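Subject: Re: [borders-l] Temero/Destska monitoring mandate - what lapses in April and what doesn't
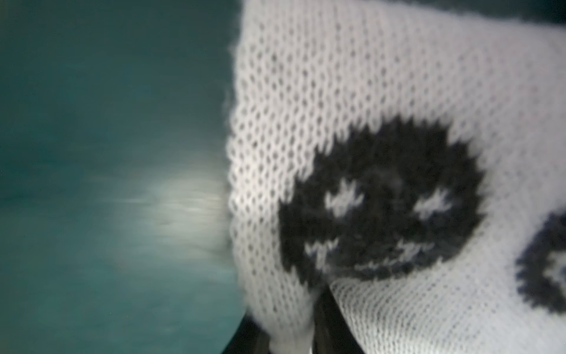 Knitted smiley, black on white.

This site uses cookies to keep you logged in to the list archive. By continuing to browse you accept their use. Manage preferences

On Sunday Stojan Janevski wrote:

> I have now read the draft renewal text as circulated to the two
> foreign ministries. My reading is that if no renewal is signed in
> April the whole Grunel arrangement falls, including the
> demarcation. The preamble ties the monitoring mission to "the
> settlement as a whole," and Article 7 says the settlement "shall
> remain in force for the duration of the mandate." I don't see how
> Destska could be held to the line after that date. The opposition
> in Temero is saying the same thing, and for once I think they have
> the law right.
>
> Also, does anyone have the annex with the list of crossing points?
> The copy in the archive stops after page 20.
>
> S.

Stojan,

I think this merges two instruments. The confusion is common in the press coverage and the drafters are partly to blame for it.

The Grunel package has a boundary protocol and a mandate agreement. They were signed on the same day, by the same people, and are usually printed in one booklet. They were ratified separately. In Temero the boundary protocol went through both chambers as a treaty. The mandate agreement was approved by cabinet decree and only laid before the lower chamber for information. Destska used one bill for both, but with two operative clauses, each of which can be repealed without touching the other.

The Article 7 you quote is Article 7 of the mandate agreement. "The settlement" is a defined term there. Article 1 defines it as the arrangements for patrols, inspection and reporting set out in the agreement and its annexes. The line itself is not in that definition. The boundary protocol has its own final clauses, with no end date and no provision for denunciation. Under the ordinary rule on boundary treaties, a change of circumstances would not be a ground for leaving it either.

The preamble does use the phrase "the settlement as a whole," with a small s and in a looser sense. I would not put much weight on it. A preamble helps when the operative text is unclear, and the definition in Article 1 is fairly clear.

What does lapse, if nothing is signed:

The observers lose their status. That covers immunities, vehicle access and the right to enter either side of the zone without notice. Staff already in place would get 20 days to leave under the annex on privileges. The annex does not say whether those days are counted from expiry or from a formal notice, and the two governments read it differently. Destska's note last year assumed expiry.

The incident reporting line at Nassar closes. My guess is that this would be missed first. Most of what it handles is dull - livestock, fence repairs, a survey crew on the wrong side of a ditch - but it is the only channel where the two regional commands speak to each other directly. Everything else goes through the capitals and comes back a week later.

The limits on heavy weapons in the zone are harder to place. The limits appear in the boundary protocol, in the last article before the final clauses, so on paper they continue. The definition of "heavy" is in the technical annex to the mandate agreement, which expires. You would then have a binding limit on a category with no current definition. One could argue that the annex was incorporated by reference as it stood at signature. I find that argument reasonable. I would not expect the Destska defense ministry to find it so.

What does not lapse: the line, the 433 marker coordinates, the grazing and water access rights, and the duty to submit disputes over the line to the joint commission. The commission exists under the boundary protocol. It has no budget of its own, though, and has been using the mission's office and interpreters. If the mission closes, the commission exists in law and has nowhere to meet. Somebody in Temero's foreign ministry seems to have noticed this, as the draft renewal contains a new paragraph on "shared premises" that wasn't in the last one.

On the opposition's argument. Their motion makes three claims, and it may help to take them apart.

First, that expiry frees both parties. Wrong for the reasons above.

Second, that a decree was the wrong instrument for the mandate agreement and the lower chamber should have voted on it. This is a better point. The constitution requires a vote for agreements that "involve the presence of foreign personnel exercising public functions." The government's position has been that observers don't exercise public functions. That was easier to defend before the last extension gave them authority to seal storage sites. If the court took the case, I could see it going either way. Even so, the effect would be internal. Temero could not rely on its own ratification fault against Destska unless the breach was manifest, and one that took this long to be raised will have trouble meeting that test.

Third, that a short technical rollover would need a vote even if the original didn't. I see no basis for this in the text, and the motion doesn't give one.

As to what will happen, I'd separate the law from the timing. Both governments want a renewal and neither wants to be seen asking for it. Temero has local elections coming, and the border districts vote heavily for the opposition. Destska wants the inspection schedule cut in exchange for a signature, and has been saying so in terms that leave it room to accept less. A rollover by exchange of letters, signed late and backdated, is what was done last time. The mandate agreement allows it: the extension clause says "by any written means," and there is no requirement that the letters be dated before expiry. The gap in between was covered then by a joint statement that staff would be treated "as if" the agreement applied. That has political value and would probably hold up if an observer were detained, but I would not want to be the observer.

The draft you have is the long version. There was also a one-page text going around with only the date changed. I have not seen it and don't know which side wrote it. If anyone on the list has a copy, please send it to me off-list or post it if it is already public.

On the annex: the scan in the archive was made from the Temero gazette, which printed the crossing points in a later issue as a separate supplement. The Destska official journal has the full list in one piece, but with the old district names. I have both and will put them up with a table matching the names. Two of the crossings near Grunel are given different marker numbers in the two versions. I assume a typing error in the gazette, as the coordinates agree, but it should be checked against the commission's own register before anyone cites it.

One correction to my own earlier post. I said the joint commission decides by majority. It decides by agreement of the two co-chairs, and the majority rule only applies to its procedural sub-group. The rest of that post stands as far as I know.

> for once I think they have the law right

On the second claim, possibly.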